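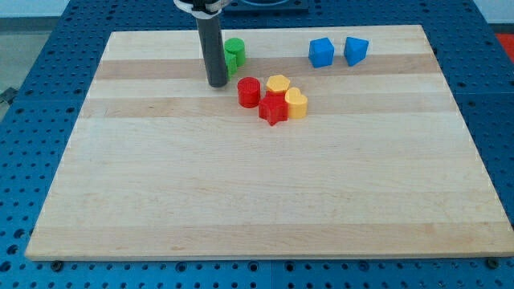 Search this site
Enter keywords
Go

Open day at Wattimena Radio, 24/01/2022

Quick notes before I forget it all. Got there late - parking was hopeless - and missed the welcome. Peadar Carroll was already halfway round the building with the first group so I tagged on at the back.

Studio 2 first. Smaller than it sounds on air. Low ceiling, grey foam, one window on to the hallway. Breakfast comes out of there and so does the Saturday request show. Peadar did brekky himself for years and still gets up at four, he says, alarm or no alarm.

Then the record library. 1,287 LPs catalogued so far and boxes still to go. No borrowing. I asked.

Next the racks. Everything goes out through a Clollex playout system now, went in last October. Before that it was CDs and a fair bit of running. They had it drop a track to show us the silence alarm. Very loud. One poor kid cried.

Kartini Latuheru gave the talk after lunch. She looks after programs and didn't dodge much. Main points as I got them down:

- overnight stays automated, no money for anything else
- the country hour is safe untill the end of the year at least
- streaming numbers up, but most of the mail still comes from people listening in the car
- no plans to sell the licence to Vovance. She was asked twice. Same answer both times.

Somebody wanted to know why the signal drops out past the ridge. Old transmitter, 33 years on the same hill, and the new aerial is stuck waiting on council. Long answer, I lost the thread of it.

Had a go at reading the news in the practise booth. Harder than you'd think. Ran 86 seconds on a one minute bulletin and fluffed the name of the premier. Headphones were Jurell ones, comfy, a bit heavy.

Sausage sizzle out the back, ran out of onions early. Bought a mug.

Missed the transmitter slideshow, had to get the car. If anyone stayed for it let me know what was said about the aerial - would like to add it in here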